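Home | Chess and Board Games | Tournament Rules and Ratings
Print this page | E-mail this page

Rating fee for an unrated player in the Gotlow Open

Our club in Estasside intends to enter a team of juniors in the Gotlow Open this September. One member has played only school events and has no rating. The entry form states that unrated players must register with the federation 90 days before the first round, while the organizer's notice refers only to payment of the fee on arrival. Please advise which provision applies, and whether games played against rated opponents will count toward a first rating if the player withdraws before the final round.

Posted by Krisztina Kerekes, 27 Apr 2022

Wekesa Mussa
The entry form governs. The notice is a summary, and the fee payable on arrival is the playing fee, a separate matter from registration. Your member should be registered by the club secretary, who will need proof of age and a signed consent from a parent or guardian.

With regard to withdrawal, completed games remain valid for rating purposes provided that the player has notified the arbiter in writing before the next pairing is published. Games won or lost by forfeit are not counted. Under the rules of our regional league a player must complete at least 3 games against rated opponents before a provisional rating is issued. I would advise you to confirm that the Gotlow organizers apply the same figure – open events do not always follow league practice.

Players entering the upper section should also note that it has a limit of 300 entries, and unrated players are placed on the reserve list until registration is confirmed.

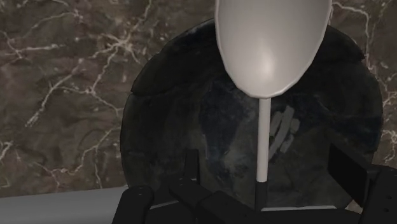 White spoon and dark round plate, computer rendering

Tuominen
Same thing happened with our club. They let our player in but he was put in the bottom section. Bring the receipt.

Rorura
I concur with the first reply on registration. On the matter of withdrawal, please request a copy of the rating report from the chief arbiter after the event. Errors in the reports of large opens are corrected only on written application from the club, and the player's full name and date of birth must match the registration record.

Filed under: Entry fees, Junior players, Unrated players
Print this page | E-mail this page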